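3.2 Reading log procedure

Families in the Clutarport sample received a paper reading log in January and kept it for 4 weeks. Each evening a parent recorded the title, the minutes read, and whether the child read alone or was read to. The log left space for one comment, which most parents did not use.

Of the 415 logs handed out, 239 came back with enough entries to score. Two coders, Pavlović and Aguirre, scored them separately and settled disagreements by discussion. An evening counted as shared reading if an adult or older sibling read any part of the book aloud. Audiobooks were coded apart – parents differed widely in whether they wrote them down at all.

Twins and other siblings in the same grade were logged on separate sheets. Where one sheet covered both children, it was dropped from the analysis of minutes but kept for the analysis of titles.

Figure 2. Simulated room, viewed from above the robot's torso.
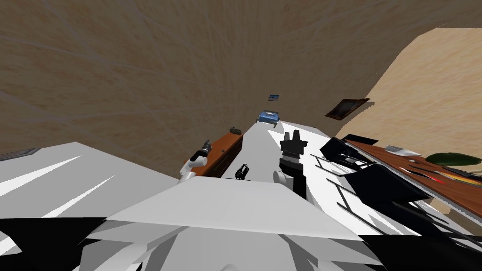
Minutes were averaged over the evenings with an entry, so that a blank evening was treated as missing and not as zero.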